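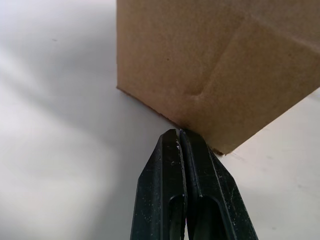
14 August 2018

Up at six to get on with the packing before it got hot. I had put it off all week. The kitchen is the worst of it, so I started there, with the plates from Plunetti wrapped two sheets of newspaper to each. Ran out of newspaper by eight and went over to dish towels and T-shirts.

The boxes are a mixed lot. One of them has a long crease across the side and a scuffed corner, so that one gets pillows and nothing else. I used the stiffer ones for books. Filled the first too full, couldn't lift it, and had to take half of them out again. The rest of the novels can wait.

The people at Jelberg called at ten about the van. It will be 300 dollars for the day, plus a deposit of 200, which I get back if the tank is full. I said yes. The other place wanted more and couldn't do September at all.

Lunch was eggs and the end of the bread. I'm trying to empty the freezer and still have peas, more peas and a pie I don't remember buying.

In the afternoon I took the Nivo shelf apart. The screws are in an envelope taped to the back board, except for one that rolled under the stove. I tried to get it with a ruler and gave up. Must remember to look again when the stove gets pulled out.

Found the old electric bills in the hall closet, and the coffee pot from Caldeira with its lid, which I had thought was lost – it was inside a boot. Threw out the bills. Kept the pot.

Back is sore. Need more tape, a marker that works, and something to put the lamp in. Tomorrow the bathroom cabinet and the rest of the closet, and call about the water.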